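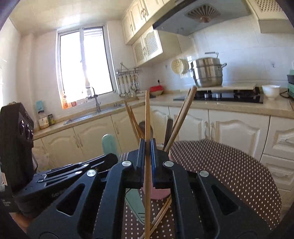 Chopsticks and a couple of dark knife handles, all sharing the one holder.

New at the Sturar: kitchens, of a sort

Regular guests of the Hotel Sturar will know our position on self-catering, which for many years was that you shouldn't. The dining room was downstairs, dinner was at seven, and anyone caught with a travel kettle got a look from Leszek Grabowska on reception.

Times change, and so has the top floor. From September the old staff rooms will be let as apartments, each with a hob, a fridge and a drawer of cutlery that mostly matches. There is still no lift beyond the third landing. Our manager, Radosław Gajewski, prefers to call this "a quiet floor".

The rest of the hotel carries on much as before, with 95 rooms, one indoor pool and a sauna that takes its time. Breakfast is included for apartment guests too, on the grounds that very few people go on holiday to wash up a porridge pan. It runs until half past ten, or until Hubert Duda has run out of eggs.

A week in an apartment for two costs 2,382 złoty, or 2,484 with a view of the lake. The cheaper ones look out over the car park and, if you lean a bit, the lake.

Dogs are welcome on the quiet floor provided they are too. Newsletter readers can book before everyone else by ringing reception and mentioning Zirnia, the name we have given the new floor after a long meeting. Please ring after nine, when Leszek has had his coffee.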